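Workshop tips: when an arm drops or drags the laundry

Last updated October 8, 2018

We run a two-arm bench at Tandura that hangs small laundry on a clip hanger. In June the left gripper let go of a wet sock over the rail and the right arm kept pulling on the hanger until the hook bent. The log showed fault 663, grip lost, and the program carried on anyway. These are the habits we have kept.

Stop both arms before you reach in. Pausing one is no good if the other still has hold of the hanger. Use the stop button, then wait for the joints to settle.

Support the forearm with your free hand before you release the brakes. An arm that is stretched out will sag, and it is heavier than it looks.

Take the cloth out of the gripper by opening the jaws. Tugging pulls threads into the pads, and then the next piece slips too. Wipe the pads with a damp rag and let them dry.

Check the cable ties along the arm. A loose loop can catch on a clothespin. Ours did, and it took Arnout Verhoeven an afternoon to find a half-pulled plug.

Spin the wash well. We set the limit at 700 grams per piece, and a soaked towel is more than 700. Do towels by hand.

Set the grip-lost fault to halt both arms. On the Cikix controller the setting is number 201, and it is off when the unit ships. Test it with an old dishcloth: pull it free by using a long stick from outside the enclosure and see that everything stops.

Write down each fault and the piece being hung. Ludmila Oravec keeps our list on a clipboard by the door.

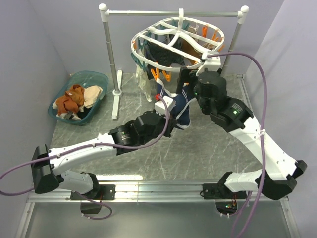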